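Progress Report: Integration of the Strand Book of Business
Prepared for the Purkora Group Investment Board
Reporting period ending February

Where we stand

Droroten completed the purchase of Strand's small commercial insurance book in the fall. This report covers the second stage of the work, which is moving policies onto our system and bringing the claims files under one roof. The first stage, the regulatory filings and the notice letters to policyholders, was closed out in the last report and is not repeated.

Policy transfer

At the end of the period 766 policies had been moved and checked. Another 285 are still on the old Strand system. Most of those are equipment breakdown and inland marine policies, where the old records keep endorsements as scanned pages and the schedule of covered items has to be typed in by hand. We had planned to finish these by now. The delay comes from the scanning work, which was slower than the vendor quoted, and from two renewals runs that fell in the same weeks.

Renewal pricing on the moved policies follows the old Strand rates for one full term, as agreed at closing. Underwriting has asked for permission to re-rate machinery accounts early if the insured adds equipment during the term. A draft rule is attached to the underwriting memo and needs the board's answer before the next renewal run.
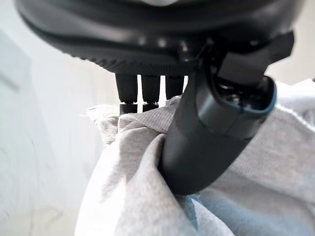 Robotic gripper housing, underside, with black cylindrical posts below the ribbed rim.

Claims

All open Strand claims are now handled from the Gumbridge office. Phone intake moved over on a Sunday so that callers would not be cut off during business hours. There was one problem: claims reported through the old web form went to an unwatched mailbox until the middle of the following week. Every one of them has since been logged, and the old form now forwards to the Gumbridge queue.

Reserves on the transferred claims were reviewed file by file. The total did not change enough to affect the purchase price adjustment. Two property claims remain in dispute with the seller over the date of loss — both are with outside counsel.

Staffing

Gumbridge has filled its open adjuster positions except for one, a commercial property desk that has been posted twice. Temporary help for data entry is paid through the end of the next period and comes out of the integration budget.

Budget

Spending is under plan on travel and over plan on scanning. The two nearly offset each other, and we are not asking for more money at this time. If the remaining policies need a second round of scanning, we will come back with a figure.

Next period

Finish the remaining transfers and shut off the Strand system.
Get a decision on early re-rating of machinery accounts.
Send the revised agent commission schedule — the draft is with legal.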